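Speaker notes: selling a house people have already half decided about
Saturday, 2pm slot, Flultwood hall

Hello, thanks for coming back after lunch (pause, let the tea drinkers sit down). I'm Valquíria Vasconcelos and I sell houses in and around Flultwood, mostly the older terraces down by Cava Lane.

Start with the Bezerra Road story. It went on in December, which everyone told the seller not to do, and it had 103 saves online before we'd done a single viewing. Lovely! Then 16 people came round and we got 2 offers, both low. Ask the room what they think went wrong. Someone always says the price. Let them.

It was the hallway. You opened the door and walked straight into coats, a pram and a dark bit of carpet, and by the time you reached the good rooms you'd gone off the place. We moved the coats, changed the bulb, and got three better offers the following month.

Next bit is kitchens, click on.

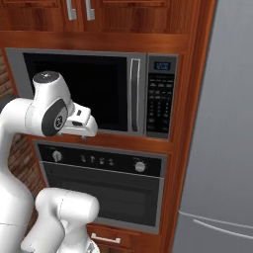
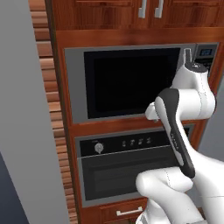

Buyers open things. They'll open your oven, your fridge and the cupboard with all the carrier bags in it, so tell your sellers early and tell them kindly. I say it at the first visit, usually over a biscuit, and then again by text the night before.

If it's a built-in appliance, find out before the viewing whether it's staying. I once stood in a kitchen on Solon Street saying "I'll check" to the same couple over and over (do the voice here if they're laughing) and I could see them losing faith in me.

Then timings. I like mornings for east-facing kitchens and I won't do back-to-back viewings any more, people bump into each other on the stairs and go quiet.

Skip the slide on leasehold if we're past half past. Questions, then hand out the checklist – the pile's under the lectern.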